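Notebook, January, room 2 upstairs
Impact noise, Hevness floor build-up, second pass

Started 7.40 am. Heating off at the panel overnight so the fans would be out of the background reading. Meter checked against the calibrator before and after, no drift worth writing down.

Purpose: find out why the downstairs office still complains of footfall after the underlay was changed. The first pass in the old book used the wrong time constant (fast, should have been slow for the averaged runs) and I am not carrying any of those numbers across.

Source is the Dedlow tapping machine, hammers dropped and levelled with the brass gauge. Hammer three was sitting low again. Packed it, re-gauged it, marked the shim with paint pen. Someone should order the proper spacer.

Layout: source positions set diagonal to the joists, none closer to a wall than the standard allows. Position A is 655 mm from the north skirting, position B is 669 mm from the east. I wanted them equal but the joist line would not permit it. Receiver microphone in the office below at a height of 1526 mm, on the tall stand with the rubber feet. 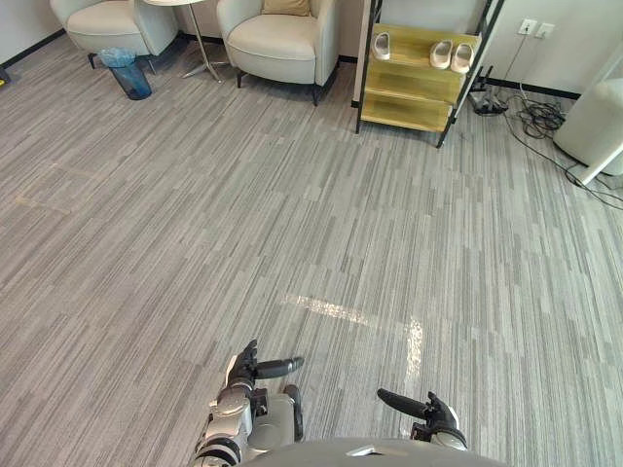
Background in the office below was higher than I would like until the fridge in the kitchenette was switched off. Fridge back on at the end, confirmed by Emlyn Parri.

Runs 1 to 4, position A: consistent with one another across the mid bands. Low end wanders. Below 100 Hz I do not trust the room, it is too small and the modes are doing what they like.

Runs 5 to 8, position B: noticeably more energy in the low bands than A, same underlay, same day, same hammers. Swapped the microphone cable in case. No change.

Working idea is a bridging fault near B. The Hevness drawing has the floating layer isolated at the perimeter with foam strip, and if the strip was trimmed short or squashed during the fit-out the deck could be touching the wall plate. That would suit the complaint, which is all thumps and no clicks. The carpet deals with the clicks.

Tried a thin probe at the skirting on the east side. Met something hard at 16 mm. Could be the plate, could be dried adhesive. Not conclusive. 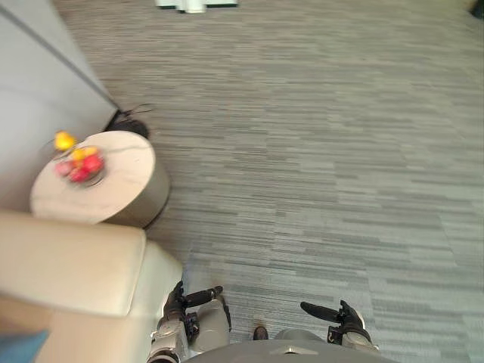
Dwynwen Pumphrey, reading this over at lunch, disagrees with the bridging idea. Her view is that B sits near midspan of a longer joist and the deck is simply livelier there, and that a perimeter fault would show up in the mid bands as well. She wants accelerometers on the ceiling side before anyone lifts a skirting board.

Fair point on the mid bands. I went back through runs 5 to 8 and there is nothing there to argue with her.

To do:
Borrow two accelerometers and the wax from Josefina Tapia.
Get the joist schedule out of the Hevness folder, not the marketing sheet.
Repeat B with the rubber ball in place of the tapping machine.
Reverberation time in the office with the door shut. Forgot it today.

Packed up 3.15 pm. Tapping machine is back in its case, battery on charge.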